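# Where Does Your Data Go? Mobile Data Explained for Kids

Have you ever heard a grown-up say, "Turn that off, you're chewing through all my data!"? Chewing? With what teeth? Let's find out what data is, how it gets to a phone, and why it sometimes runs out before the end of the month. (It's a great story and it has towers in it!)

## So what is data?

Every song, photo, message and silly cat video is made of information. Computers store that information as a huge pile of ones and zeros. When you watch a video on a phone, those ones and zeros have to travel from a computer somewhere else, possibly on the other side of the world, all the way to your hand. Whatever travels over the mobile network gets measured, and that's what people mean by "using data".

We measure data in **bytes**. One byte is tiny, just big enough to hold a single letter like K. So we use bigger words for bigger piles:

- **kilobyte (KB)**: a thousand bytes, enough for a short note to your nan
- **megabyte (MB)**: a thousand kilobytes, enough for a minute or so of music
- **gigabyte (GB)**: a thousand megabytes, and now you're talking movies!

## Getting from there to here

Imagine you live in the town of Skorkum and you want to see a photo your cousin took in Saren. Your phone sends out a radio signal you can't see or hear. The nearest mobile tower picks it up and passes your request along, usually through cables buried underground. A computer at the other end finds the photo, and back it comes!

But it doesn't come back in one lump. It gets chopped into little bits called **packets**. Each packet carries a label saying where it's going and where it fits. Some packets might go through Laizer and some might take the long way through Grestalell, and your phone puts them back in the right order when they arrive. All of that can happen in less time than it takes to blink.

## The big squeeze

Now for my favourite part. Photos and videos would be enormous if we sent every single dot of them, so computers squash them first. This is called **compression**. Think about packing for a sleepover. A T-shirt tossed into your bag takes up heaps of room, but fold it up and there's space for your pyjamas and a torch as well.

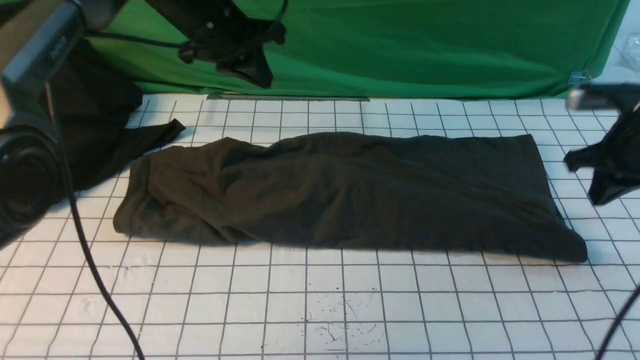 *Folded long and narrow: same fabric, less room!*

Computers do their folding with patterns. Say you have a picture of a blue sky. The computer could write "blue, blue, blue, blue" 100 times, or it could write "blue x 100". Much shorter! Your phone reads the short version and paints in all the blue for you.

## Why does it run out?

A phone plan often comes with a set amount of data. Let's pretend a family has 12 GB to share for 28 days, and someone (not you, of course) watches videos in the back seat on every single trip. Video is the hungriest thing of all, because it's really lots and lots of pictures shown very quickly, with sound on top. The sharper the picture, the more data it gobbles.

Wi-Fi is different. At home, Wi-Fi usually connects to the internet through your family's home internet service, so it doesn't touch the phone plan's data.

## Try it yourself!

Grab a pencil and paper and be a computer. Draw a row of 12 squares and colour them in any way you like, using only red and yellow. Now write the shortest message you can that would let a friend draw exactly the same row. "4 red, 8 yellow" is nice and short. What happens if you swap colours every square? Can you invent a shorter way to say that?

Next, make a letter into packets. Write a message, cut it into pieces and number each piece on the back. Shuffle them, hand them over, and see how fast your friend can put them together. Then hide one piece and try again! Real computers can ask for a missing packet to be sent again, so your friend is allowed to ask too.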